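4.2 Drinks at the booth tables

The second group of observations concerns self-service drinks. At all the sites in the study, the drinks counter had been removed in the refit and replaced by dispensers standing on the booth tables themselves. Guests sat down, took a cup and served themselves without getting up. We wanted to know how this changed the use of the table surface, and where used cups, bottles and wrappers ended up over the course of a visit.

The tables were of one pattern, narrow with a rounded end, and set between two upholstered benches. Staff at the Cernorach site described the narrowness as a benefit, as both sides could reach everything. It also meant that anything placed in the middle was in the way of somebody's elbow. Makokha, who carried out most of the table visits, noted in his March field diary that guests at Cernorach moved the tissue box more often than any other object, usually toward the wall, and that it was seldom moved back before the next party sat down.

We recorded 336 table visits across the two main sites, Cernorach and Trovard. For each visit the observer drew the table surface on a printed outline and marked the position of every item larger than a spoon. Items on the seats were marked on a second outline. Items on the floor were not recorded, since the floor was swept on a different schedule and the two could not be compared fairly.

Three patterns came up often enough to be worth describing.

First, dispensers drifted. At opening time they stood where the site plan put them, next to the wall. By the middle of the afternoon the one in heavier use had often been pulled toward the open end of the table, where it could be reached from both benches and from the aisle. The less used one stayed behind it. A dispenser in the forward position takes up a good part of a narrow table, and guests who arrived later tended to put their own things in the space that was left, which was mostly at the wall end. Figure 7 shows a table with this arrangement.

Second, cups and bottles gathered along the back edge. Guests brought small water bottles of their own even where water was provided on the table. When we asked about this at Trovard, the usual answer was that the bottle was already in their bag. Once on the table, a bottle was generally stood beside the nearest cup and left there. Staff clearing the table took cups without hesitation but were slower to take a bottle that might still belong to someone – at Trovard this was a house rule, and bottles were left for 11 minutes after a party had gone.

Third, small waste went onto the seats. Neither site had a bin within reach of a booth, and neither provided a dish for wrappers. Tissues were supplied with no obvious place to put them afterward. Wrappers and tissues were found on the bench more often than on the table, and most often at the inner corner, next to the wall, where they were out of the way of anyone sliding in or out. Clearing staff worked from the aisle and told us that the inner corner was the part of the booth they were most likely to miss. Dark seat covers were preferred at both sites because they hid marks, but a white tissue is easy to see on them, and guests mentioned tissues far more than they mentioned stains.

Drips were less of a problem than the managers had expected. Each dispenser was supplied with a separate round tray with a perforated top, and guests understood without being told that the cup was to stand on it. The trays did have one fault. They were not fixed to the base, so a dispenser could be pulled forward and its tray left where it was. We saw this happen several times at Trovard, and on each occasion a guest put the tray back under the tap before filling a cup.

A smaller set of visits was made at Plunano, where the tables are wider. These are not included in the totals. The drift toward the aisle was present there but weaker, and there were fewer items on the seats – possibly because there was more room on the table to leave them. We return to this in Section 5.

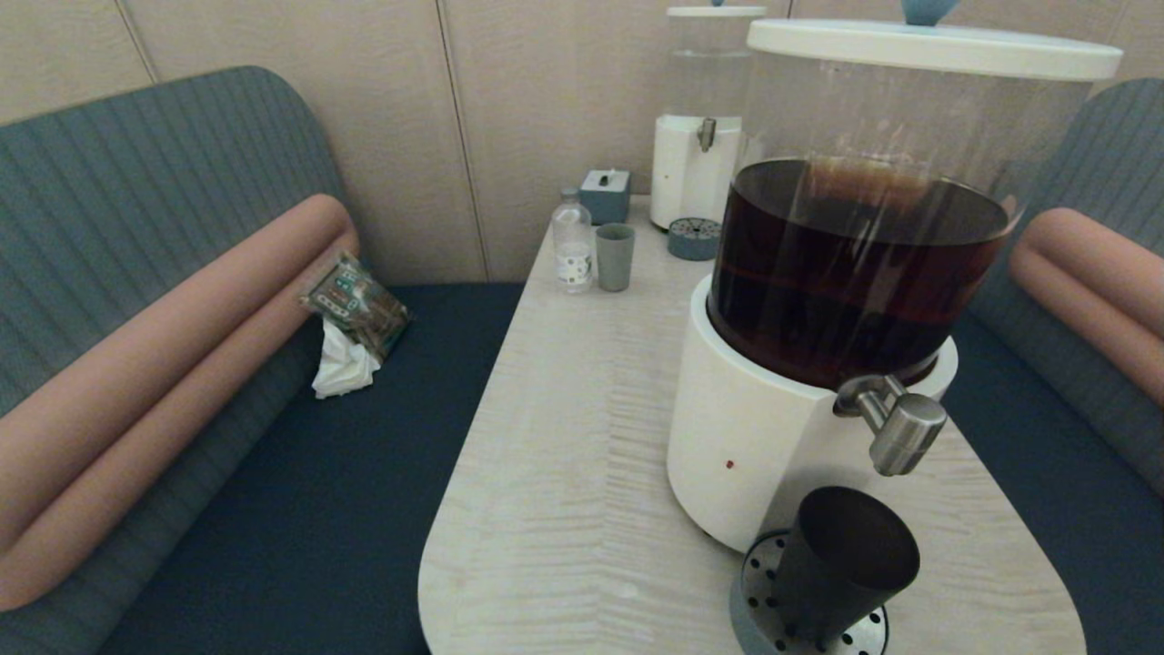

Figure 7. Booth table with two drinks dispensers, one forward and one near the wall. Bottle, cup and tissue box toward the back of the table; wrapper and crumpled tissue on the left bench.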